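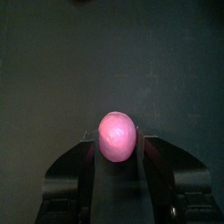 Dirnora Egg Shapes
Product information for schools and activity centers

The Dirnora range consists of egg-shaped pieces for sorting, color naming and table games. Esside supplies the pieces singly or in sets of 6 or 18. Each set contains one color only; mixed sets may be requested when the order is placed.

Colors
Pink, yellow, pale blue, white. Pink is the standard color and ships first. The other colors are made to order and require 16 working days.

Surface
Small bumps, creases and slight differences in shade are normal in this range and are not treated as faults. Pieces that are split or badly misshapen will be replaced.

Care
Wipe with a soft damp cloth and dry before storing. Do not use bleach or place in a dishwasher. Strong sunlight may fade the color over time – closed storage is advised.

Ordering
Orders from schools are accepted by purchase order. Replacement pieces may be ordered singly under the same product name. Returns are accepted within 16 days of delivery, provided the set is complete.

Questions on bulk orders should be addressed to Yaneth Condori, School Supply Office, Esside. Delivery matters are handled by Brayan Llanos.

Page last revised 2026-05-24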